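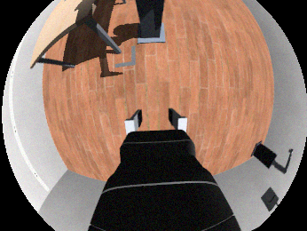 Salma Ramadan said the planks outside her kitchen had lifted twice in one winter, and that she had stopped expecting anyone to call her back.

She was speaking at a public meeting in Calmont, where residents of the Cerley apartments heard that their wood floors will be repaired at the building owner's expense. The owner, Kaufmann, confirmed the decision in a letter to tenants dated 2025-09-08.

The work covers 231 apartments in the two older blocks. The newer block on the north side has tile and is not affected.

Tenants began reporting raised boards and open joints in June of last year. Kaufmann first blamed indoor humidity and told people to run their heating at a steady level. A survey paid for by the tenants' group found that the boards had been laid too tightly against the walls, with no gap for the wood to swell.

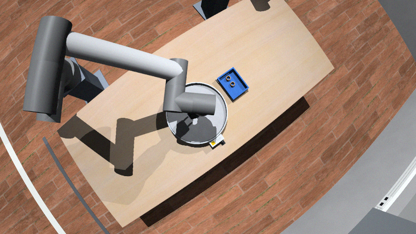

The survey also found that the underlay in the ground floor apartments was thinner than the building plans called for. Kaufmann does not accept that finding but has agreed to replace the underlay wherever boards have to come up.

The contractor, Nusis, will start with the ground floor and move up one level at a time. Each apartment should take two days. Furniture will be moved into the hallway storage rooms, and tenants who need to stay elsewhere overnight can claim the cost of a room with a receipt. Pets must be out of the apartment while the boards are sanded and sealed.

Luzius Hämmerli of Kaufmann said the company had set aside enough money for the whole job and would not raise rents to pay for it. He declined to give the total. Tenants who already paid for their own repairs can ask for the money back, up to $1,624 per apartment. They have 30 days from the date of the letter to apply.

Ramadan said she would apply but wanted the limit raised. Her own bill came to $3,367, including a new threshold and two doors that had to be trimmed.
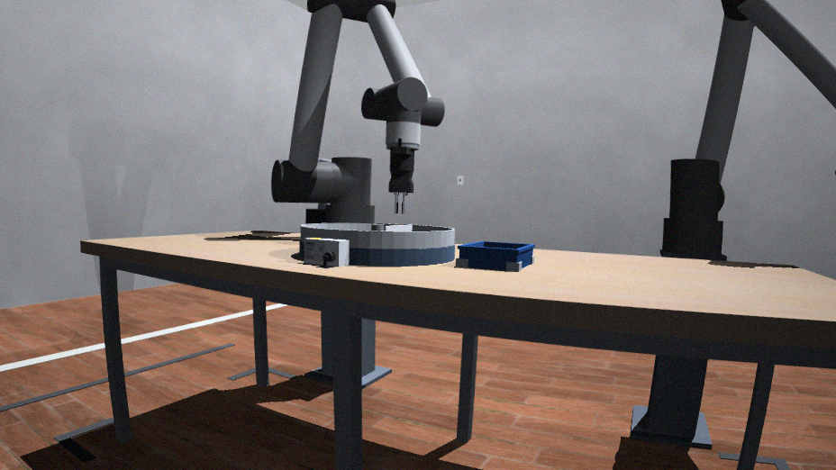

Wood plank flooring and a long wood-topped bench.

Claim forms are available at the Cerley office and can be returned by mail. The office is closed between noon and 1 p.m.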